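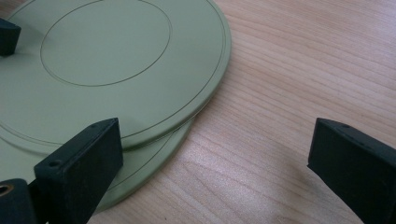

The Rule Book for Small Grippers
By Judite Nogueira
Jan 11, 2025

Most of the safety literature on robots was written with large arms in mind. It deals with fences, light curtains, stopping distances and the energy in a moving joint. A two-finger gripper held in a person's hand falls outside nearly all of it, and so does the question that takes up most of the day at Erkcombe: what counts as a correctly recorded grasp?

Erkcombe runs hand-held gripper work for clients who need demonstrations of ordinary tabletop tasks. An operator holds the tool, performs the task, and the recording is later used to train an arm. Until last May the shop had a single page of instructions. It now has a working standard of 43 clauses, maintained by Tsung-han Yuen, and two other shops, Lerau and Moges, have adopted it with changes of their own.

The standard is dull reading, and Yuen makes no apology for that. "A clause should tell you what to check and when to stop," he says. "If it needs a paragraph of background, it belongs in the training notes."

Clause 1 covers the tool. Finger screws are checked for torque at the start of each shift and again after any drop. Finger pads are replaced in pairs. Mixing a worn pad with a new one shifts the contact point, and the shift does not show up until someone compares recordings from different days.

Clauses 6 through 14 cover the work surface. Bare wood is allowed, provided the finish is sound and glare does not hide the contact area. Operators may turn the table or dim a lamp. They may not lay down a cloth halfway through a batch. Any change of surface closes the batch and opens a new one.

The longest section deals with flat objects, and stacked flat objects in particular. A disc resting on another disc of the same color is harder to record properly than a mug or a box. The edges are thin, the two rims can be hard to tell apart, and a finger placed slightly low will engage the bottom piece along with the top one. The standard sets out three conditions. The operator must state before the attempt whether one piece or the whole stack is the target. The fingers must approach with visible clearance on at least one side of the object. If a piece that was not the target moves, the attempt is kept and labeled as a disturbance.

That last condition caused the most argument. The earlier practice was to delete such attempts and repeat them. An internal review of 947 recordings found that deletion had been applied unevenly, with some operators discarding anything less than perfect and others keeping nearly everything. Moges still permits deletion with a written reason. Erkcombe does not.

There is also the matter of grooves and decorative lines. A line cut near the rim of a disc can be mistaken for the rim itself when a reviewer marks the contact point. Clause 22 requires the mark to be placed on the outermost edge, and requires a second reviewer for any part with a line running parallel to that edge. Lerau found this too slow and limits the second review to stacked parts.

Force limits take up only 4 clauses. Hand-held tools are squeezed by people, and people vary, so the standard sets a ceiling for each class of object and leaves the rest to the operator. Hurov, the logging software used at all three shops, flags any reading over the ceiling but does not halt the recording.

A revision is in draft. It adds a section on gloves, removes a clause on cable routing that no longer matches the current tool, and changes "should" to "shall" in the paragraph on pad replacement. Comments from Lerau and Moges go to Yuen, who will circulate the marked copy before the next batch opens.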